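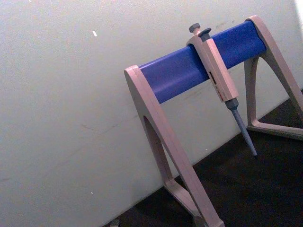
Students in the Laboratory Automation Club at Bullura College have begun preparing for the regional student robotics challenge, to be held in February. The club, now in its second year, has 14 members drawn from the senior science and engineering programs. Much of the present work concerns the handling of everyday laboratory equipment, including a single-channel pipette that hangs by its upper body from the blue crossbar of its stand. Teams must program a two-armed robot to complete a set bench task within 11 minutes, and entries are judged on accuracy, care of equipment and the quality of the written log.

The club's entry has been given the name Zetden. Thilini Mollah, who teaches the automation elective, said members had put more than 40 hours into the project this term.

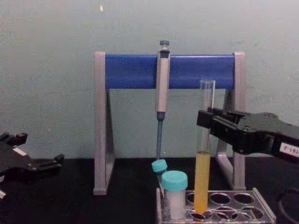 "Their programming has come a long way, and so has their record keeping," Ms Mollah said. "The judges will read every page of that log."

Club captain Tanvir Munshi will lead a team of 5 at the challenge. The remaining members will look after testing and documentation. Practice sessions will resume when classes return in the new year, and students wishing to join the club should leave their names at the science office.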